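Como funciona uma válvula
Ciência para os mais novos | Texto: Roel Hermans | Oct 28, 2022

Uma válvula é uma peça que controla a passagem de um líquido ou de um gás dentro de um tubo. Pode deixar passar tudo, deixar passar só uma parte ou fechar a passagem por completo. A torneira do lavatório é uma válvula. O botão do fogão a gás comanda outra. O teu coração tem quatro, feitas de tecido vivo.

Neste texto vamos tratar das válvulas de água, que são as mais fáceis de observar em casa.

As partes de uma válvula

Quase todas as válvulas manuais têm as mesmas partes principais. O corpo é a peça oca por onde a água passa. Tem uma entrada e uma saída, e costuma ser de metal ou de plástico duro. Dentro do corpo há uma abertura chamada sede. O obturador é a peça móvel que encosta à sede e tapa a abertura. A haste é uma vareta que liga o obturador ao exterior. Na ponta da haste está o volante, a roda que se gira com a mão.

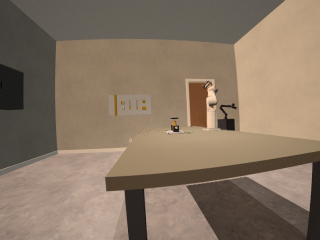
Quando se gira o volante no sentido dos ponteiros do relógio, a haste desce e empurra o obturador contra a sede. A água deixa de passar. No sentido contrário, a haste sobe e a passagem abre. Este é o sentido mais comum, mas há válvulas que funcionam ao contrário, e por isso muitas trazem uma seta gravada.

A haste tem uma rosca, igual à de um parafuso. A rosca transforma um movimento de rotação num movimento em linha reta. Se cada volta completa fizer a haste avançar 2 milímetros, quatro voltas fazem-na avançar 8 milímetros. É um movimento lento, e essa lentidão é útil: permite escolher com cuidado a quantidade de água que passa.

Porque é que o volante é redondo e largo?

Experimenta abrir uma porta empurrando-a junto às dobradiças. Custa muito. Se a empurrares do lado do puxador, custa pouco. A força é mais eficaz quando é aplicada longe do eixo de rotação. Os engenheiros chamam a este efeito de rotação momento de uma força, ou binário.

No volante acontece o mesmo. O eixo é a haste, no centro, e a mão agarra a borda. Com o dobro do diâmetro, basta metade da força na borda para obter o mesmo binário. A mão, em troca, tem de percorrer o dobro do caminho em cada volta.

O que é a pressão?

A água dentro de um tubo empurra as paredes em todas as direções. A esse empurrão, dividido pela área onde atua, chama-se pressão. Quanto mais alta estiver a água do depósito em relação à torneira, maior é a pressão na torneira.

A vila de Drustdale tem o depósito no cimo de uma colina, 33 metros acima da praça. A água desce pelos tubos sem precisar de bomba. As casas da praça recebem-na com bastante pressão e as casas da encosta, mais perto do depósito, com menos. A rede da vila tem 1,400 válvulas enterradas debaixo das ruas. Quando um tubo rebenta, fecham-se as válvulas dos dois lados da rutura e o resto da vila continua com água. Em fevereiro, quando gela, este trabalho repete-se várias vezes.

Para saber a pressão usa-se um manómetro, um aparelho geralmente redondo, com um mostrador e um ponteiro. O modelo clássico tem lá dentro um tubo metálico curvo. Quando a pressão aumenta, o tubo tende a endireitar-se e puxa uma pequena engrenagem, que faz rodar o ponteiro.

Tipos de válvulas

Válvula de globo: o obturador desce sobre a sede como uma rolha. Serve bem para regular o caudal.

Válvula de gaveta: uma placa sobe e desce, como uma porta de correr virada ao alto. Usa-se toda aberta ou toda fechada.

Válvula de esfera: tem uma bola com um furo no meio. Basta um quarto de volta para abrir ou fechar.

Válvula de retenção: não tem volante. Deixa a água passar num sentido e fecha-se sozinha se a água tentar voltar para trás.

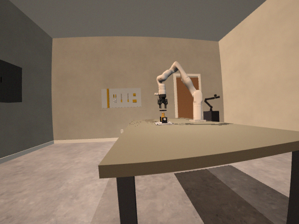
Braço robótico branco, com uma garra preta, sobre uma mesa comprida. Imagem gerada por computador.

Uma experiência simples

Precisas de uma mangueira fina e transparente, um funil, uma mola de roupa e uma bacia. Pede a um adulto que te ajude e trabalha num sítio que se possa molhar.

Encaixa o funil numa ponta da mangueira e põe a outra ponta na bacia. Deita água no funil e observa a velocidade a que sai. Agora aperta a mangueira com a mola e repete. A mola estreita a passagem — faz de obturador. Experimenta também levantar o funil mais alto, sem mexer na mola. A água sai mais depressa, pois a diferença de altura aumentou.

Regista os resultados numa tabela com três colunas: altura do funil, posição da mola e tempo que um copo de água demora a passar.

Palavras para guardar

Caudal: quantidade de água que passa num tubo em cada segundo.
Sede: abertura dentro da válvula onde o obturador encosta.
Haste: vareta que liga o volante ao obturador.
Binário: efeito de rotação produzido por uma força.

No próximo texto: como funciona um sifão e porque há sempre água no fundo da sanita.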